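Porero hand cell: setup and care FAQ

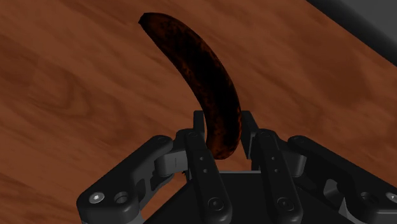

How do I check the hand model before a run?
Load the cell file and open all the fingers. Compare each link with the parts list, then look at the outer fingers, where the hex-socket screw should sit beside the round recessed hole. If a link is mirrored, reload the hand file. The banana stays in the render for this check.

How often is the hand itself serviced?
Every 14 days, or after 91 hours of run time. Wipe the links with a dry cloth and check the screws for play.

A finger stops short. What now?
Power down, wait seven minutes, then home the hand. If the fault returns, log it as code 26 and send the log to Widad Boutros.

Can I swap a joint myself?
No. Joint swaps go through Svenja Hauser.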